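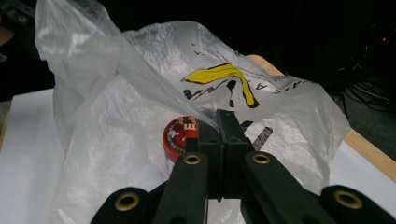

Section 4: Recording bag and container tasks with hand-held grippers

Last updated: March
By the Mesus documentation group, Potville

This section covers the rules for recording tasks in which the operator handles a bag, wrapper or other thin film together with a small rigid item and a box. It applies to all Mesus two-handed stations, including those set up from the older Aoun kit. Read Section 3 (Calibration) first. A station that has not passed calibration in the current shift must not be used for recording.

4.1 Before you start

1. Check that the station log is open and that the last entry has been closed off. If the previous operator left an entry open, close it with the code INC and start a new one.
2. Lay a fresh sheet of white paper on the table if the old one is torn, stained or curled at the corners. Tape is allowed on the underside only.
3. Remove everything from the work surface that isn't on the task sheet. Pens and phones are the usual offenders.
4. Put the box, the bag and the item within reach of both grippers. You should be able to touch the far wall of the box without leaning over the table.
5. Check the floor. Cables must run outside the standing area, and hazard tape must be readable along its full length. Replace any tape that has lifted.
6. Roll or button your sleeves so that nothing hangs below the wrist. Any colour is fine.

Note: The box may be placed on either side of the bag unless the task sheet names a side. Vary it between sets if it doesn't.

4.2 Fitting and checking the grippers

1. Pick up one gripper in each hand. The cable should leave the gripper on the outside, away from the other hand.
2. Open and close each gripper fully, twice, before you record. The fingers should meet squarely and move without catching.
3. Look at the pivots. If a grommet has worked loose or is sitting proud of the arm, tag the gripper and take a spare from the cabinet.
4. Wipe the finger pads with a lint-free cloth. Don't use solvent. The Skunelby pads supplied with later kits will go soft if you do.
5. Let the cable hang with some slack. A cable that pulls tight at the far corner of the table will drag on your wrist and show up in the motion data.

CAUTION: Keep your fingers clear of the linkage arms when closing the gripper. The gap between the inner and outer arms is a pinch point.

CAUTION: Don't use a gripper to lift anything heavier than 300 grams. If the task sheet calls for more, stop and check with the shift lead.

4.3 Handling thin film

Plastic bags give more trouble than any other item in the library. They shift when you breathe near them, they cling to the pads, and they can hide the item you are meant to be handling. The rules below were written after a review of 352 bag recordings at the Potville site, 37 of which had to be thrown out. Most of the rejected ones came down to tugging, or to a bag left lying over the item when the recording was stopped.

1. Approach the bag with the gripper open. Close on a fold, well in from the edge of the film.
2. Lift slowly until the film is clear of the item. Hold for a moment before you move sideways.
3. If the film sticks to a pad, lower it to the table, open the gripper and draw back along the line you came in on. Shaking the gripper isn't allowed.
4. Use the second gripper to steady the bag when the first is reaching inside. Don't let the two sets of fingers touch.
5. When the item is out, put the bag down flat enough that it won't slide off the table. It doesn't need to be neat.

Note: Don't smooth or fold the bag by hand between recordings. Creases are part of the task and should be left to build up. Change the bag when it tears.

Note: Printed bags are preferred to plain ones. Keep the same print through a full set and enter its catalogue number in the log.

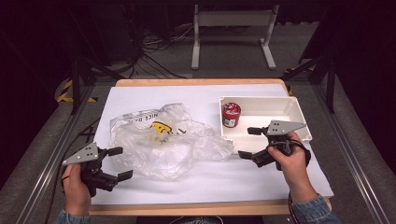 4.4 Placing the item in the box

1. Grip the item by its sides. A round tin or can should be held below the lid so the lid isn't pried up.
2. Bring it over the wall of the box with enough clearance that neither the item nor the fingers touch the rim.
3. Lower it until it rests on the base, then open the gripper. Don't drop it from height, even if the item is light.
4. Withdraw straight up before moving either hand away.
5. If the item tips over, leave it for the count of a breath, then right it with the same gripper. Carry on recording. A clean recovery is worth keeping and should be logged with the code REC.

CAUTION: Boxes with mounting tabs can catch a cable. If one does, set both grippers down and free it by hand. Log the recording as INC.

4.5 Stopping and restarting

Stop at once if any of these happens:

- a gripper sticks, clicks or won't close
- another person steps inside the rails
- a stand or a table leg is bumped
- you feel numbness or strain in the hand or forearm

After a bumped stand, repeat the full calibration in Section 3. A quick check is not enough, even if nothing looks to have moved.

Operators should put the grippers down and rest their hands between sets. The trigger position is hard on the thumb over a long shift - swap to another task if it starts to ache, and make a note of it in the log.

4.6 Logging

Enter one line for each recording, in the order made. Use only these codes:

OK - task completed as written
REC - completed after a recovery
INC - not completed, or interrupted
TAG - equipment fault, gripper withdrawn

Don't go back and change a code once the set has been uploaded. Send a correction through the station lead, with the set name and the line to be changed.

Related sections
Section 2: Laying out the table and rails
Section 3: Calibration
Section 5: Cloth and soft goods
Section 6: Gripper storage and pad replacement
Appendix B: Moving from Aoun kit to Mesus stations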